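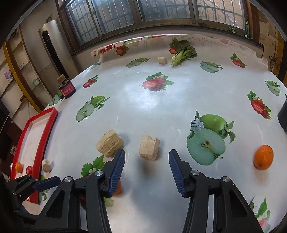

Attachment 1: Two pale tan pieces on a fruit-patterned tablecloth

Tritside Artist Support
Category: Release delivery / Audio playback
Priority: Normal
Status: Closed

Summary
The account holder for the band Pai reports that the album Ginedness plays with a short silence between tracks 1 and 2. The two tracks were mastered as one continuous piece and should join without a break. The master was supplied by Dormont, the studio named on the release form.

Initial report
The album was approved in February and went live on the store pages the same month. Listeners wrote to the band about a gap before the second track. The account holder compared the store version with the files kept at the studio and found that the studio files play through correctly. The gap is present on the web player and on both phone apps.

Support response, 9:40 a.m.
Please confirm the format of the files that were uploaded and whether they were changed after leaving the studio. Please also state whether the option "Continuous playback" was selected on the release form.

Account holder reply, 11:15 a.m.
Files were uploaded as WAV, exactly as received from Dormont. The option was selected. We did replace track 1 once before approval, to correct a misspelled songwriter credit.

Support response, 1:30 p.m.
The delivery record has been reviewed. The first upload of track 1 was accepted with continuous playback turned on. When the file was replaced, the setting returned to its default value for that track only. The default adds a pause of 2000 milliseconds at the end of the file. The audio itself has not been altered.

Steps taken
Continuous playback was turned on again for track 1.
The end of track 1 and the start of track 2 were compared with the studio files. No samples are missing.
A metadata update was sent to all stores on the delivery list. Existing play counts, playlist placements and track codes are kept.

Account holder reply, 4:05 p.m.
The web player is now correct. The phone apps still play the gap. Will the album have to be taken down and sent again?

Support response, 4:20 p.m.
A new delivery is not required. The apps may hold an older copy of the track. Please remove the downloaded album, close the app and download the album again.

Account holder reply, 5:10 p.m.
Confirmed on both apps. The tracks now run together. Please close the ticket.

Resolution
Setting restored by support. The reset on file replacement has been passed to the release form team under reference 132. Until a correction is in place, account holders who replace a track should check the playback options before approval. This ticket may be reopened within 15 days by replying to the closing message.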